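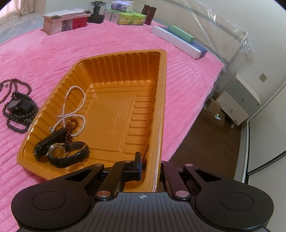

Service the Pivots by Cycles and Leave the Calendar Out of It

Thaddeus Tillman

The maintenance sheet for our hand-held grippers at Skoden calls for a pivot check every month. I think the sheet is wrong. A tool that sat in its case through April gets the same attention as one that was squeezed all day, and the second one is already loose by the time its turn comes up.

Wear in a parallel linkage follows use. Ours go soft after some 3000 closures. The screws back out a little, the arms pick up side play, and the finger pads stop meeting square. The operator adapts by squeezing harder, which hides the fault and loads the joints further.

My proposal is a counter on the trigger and a check every 20 hours of trigger time, whichever month it is. The check takes six minutes:

Hold the body still and rock each fingertip sideways.
Snug any pivot that moves, then open and close the tool 40 times.
Rock the tips again. If play has come back, replace the screw.
Wipe the pads and close them on a strip of paper. It should drag evenly along the full width. 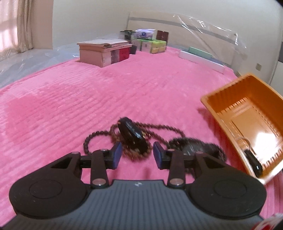
Side play matters most on small, loose goods. A box forgives a tip that wanders, and boxes are what most shops use for acceptance testing. A tangled strand of brown beads on ribbed plush does not forgive much – the tips have to come down on either side of a few small beads and close without walking. Each arm has silver pivot screws at its joints, and a little slack in every one adds up at the pad. I would test on beads first and skip the box entirely.

The objection I hear is record keeping. A counter has to be read and somebody has to write the number down. I accept that cost. We already write down a date that tells us nothing about the joint.

Comments (3)

pivotpin
We use medium threadlocker and check half as often. Agree on the paper strip.

R. in tooling
Threadlocker near plastic housings needs care. Some plastics crack.

gearbag
What counts as a closure if the trigger only goes halfway?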